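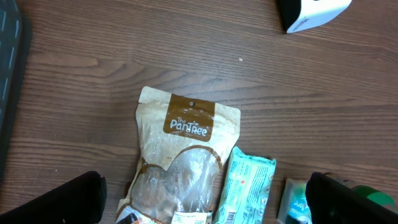

Broadcast anime and home video anime are separate cuts of the same work, and the differences are larger than most buyers assume. A 13-episode season is delivered to the station as a set of finished masters, often only days before air. The disc version is assembled later, from revised shots, and usually reaches stores in volumes of two or three episodes each. I had a few packages out on a table with a strong wood grain, the sort of surface a background painter would spend an afternoon on, knots and wavy lines included, and that kind of detail is the first thing to go when a TV schedule tightens. Flat brown fill replaces it. On disc, the grain comes back.

Jestorberg is a good series to measure this with. It is a slow fantasy drama set in a river town, adapted from the comic of the same name, and its studio, Fummont, kept unusually clear records of what was redrawn. According to the booklet in the final volume, 3,047 cuts were made for the season. About 900 of those were changed between broadcast and disc. Most of the changes are small: line weight, eye placement, a shadow that falls the wrong way for two seconds.

What gets fixed first

Retakes follow a fixed order of priority. Faces in close-up come first, then hands, then crowds. Backgrounds are handled by a different department and are often revised on a separate schedule, so a scene can have corrected characters standing in front of an uncorrected street. Episode 8 has several of these. The market sequence was redrawn at the character level, but the stalls behind are still the broadcast paintings, and the perspective lines do not meet.

Corinne Holloway, who handled quality control on the English-language release for the distributor Wurkia, keeps a spreadsheet of such mismatches. "A retake fixes the cut it was ordered for," she told me. "It does not fix the cut before it. You see a coat change shade across an edit and you log it, but there is nothing to be done at our end."

Compositing is the other large category. Broadcast masters are dimmed and blended during fast flashes to meet safety rules, and the disc version normally removes this. In Jestorberg, the lightning scenes in the second half play at full contrast. The ghosting on TV recordings of those scenes comes from the dimming process and was never part of the artwork.

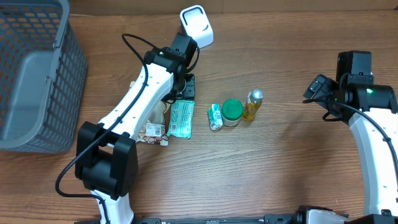
Sound and subtitles

The audio was remixed in July, after the broadcast had ended. The TV mix is stereo with a narrow range, built for small speakers. The disc mix is wider, and the river ambience that runs under most outdoor scenes is now audible at normal volume. Dialogue sits lower as a result, and viewers using a television's own speakers may prefer the older track, included as the second option in the audio menu.

Subtitles were retimed from the start. Zwane, the streaming service that carried the series during its first run, used files prepared against a preview copy, and several lines in episodes 5 and 6 appear before the speaker opens his mouth. Wurkia's discs use a new script. Song lyrics are translated, signs are placed next to the original text, and honorifics have been dropped throughout. The streaming version has not been updated.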